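**Are we anywhere near robots doing actual chores?**

**trurnon_dave**
Been on this board since December and every other thread says the home robot is just round the corner. I run a small packing bench at Feltham, so I have a practical interest. Has anyone got a machine that does a boring job without someone stood next to it? I don't mean a robot vacuum.

**hhviid**
It depends on the job. If the part always turns up in the same spot, then yes, and you could have had that years ago. If you want it to sort out a kitchen drawer, no.

We've got two arms on a bench at Thoroddsen and most of what they do is pick up small blocks and put them down over a printed grid. It sounds silly but that's the skill you need before anything else, getting hold of a thing squarely and letting go of it where you meant to. 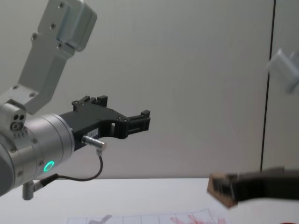 Our last long run was 1000 picks and 194 of them went wrong in some way. Mostly the block went in at a slant, then landed on its edge and rolled. A person would nudge it straight with a thumb without thinking. A two-finger gripper hasn't got a thumb to spare.

Hrefna Hviid

**mossyback**
194 out of 1000 is dreadful. I'd sack a Saturday lad for that.

**hhviid**
You would, but he isn't learning it from scratch. It was worse in the spring.

**dullell_bench**
I'll disagree with both of you a bit. We have one arm at Dullell loading a tray and it's been fine. 3000 parts on the last batch, 3 dropped. All we did was make a decent fixture so the part can only sit one way. People want the robot to be clever when a bit of bent sheet would do the job.

**trurnon_dave**
That's more like what I'm after. How long did the fixture take?

**dullell_bench**
Longer than I told my boss. The arm was the quick part. I went through a lot of versions because the parts kept catching on the lip when they slid down. If your parts change every week I wouldn't bother.

**mossyback**
So that's a no for the house then. My kitchen hasn't got a fixture.

**dullell_bench**
It's got a cutlery tray.

**kettle_on**
My mum has trouble with her hands and I'd pay good money for something that emptied the dishwasher. Doesn't need to be fast. It could take all night as long as it didn't break the glasses. Is that really so far off?

**hhviid**
Plates on a rack, I think you'll see that before long, as they stand up in rows and they're all much the same shape. Glasses are harder. Wet glasses upside down next to a cheese grater, I wouldn't like to say. I'd also want to know what it does when it drops one, as somebody has to sweep up and it shouldn't be your mum.

**mossyback**
Then you're buying a second robot for the sweeping.

**trurnon_dave**
Back to my bench please. Mixed boxes, four sizes, always taped shut. Would two arms be any better than one?

**dullell_bench**
One arm and a suction cup. Don't make it hard for yourself.

**hhviid**
Agree on suction for taped boxes. Two arms are useful if one has to hold something while the other works on it, otherwise you spend your time keeping them from hitting each other. Post the box sizes and weights and I'll have a look tonight.

**trurnon_dave**
Will do, they're on the other computer. Heaviest one is the tea towels, oddly enough.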